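Let the Kids Do the Boring Part
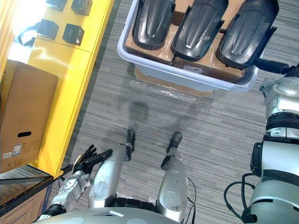
Should a school robotics club spend a whole term on picking parts out of a bin? I think it should, and I'd give it two terms if the school let me.

I've helped out at the Mavido club since November, and the grumbling started in week one. The students wanted dancing. They wanted stairs! Pouran Hashemi, who runs the club, gave them black plastic shells and a bin and told them to come back when the robot could handle those.

I grumbled too, I admit. Then I watched Comfort Gbeho spend 2 evenings on the angle of one wrist, and by the end she could explain to me (slowly, I needed it slow) why a curved, shiny part is so much meaner than a cube. You don't learn that from a dance routine. Somebody else wrote the dance.

Some parents disagree, and Wim Van Dijk has told me so at length - he thinks a club should have something to show at the spring open house. Fair enough. But his own daughter logged 900 tries in a notebook, good ones and bad ones, and I'd put that notebook on the table before any trophy.

My one complaint is the hours. The room closes just when they're getting somewhere, and I'd like the school to fix that before it buys us anything else.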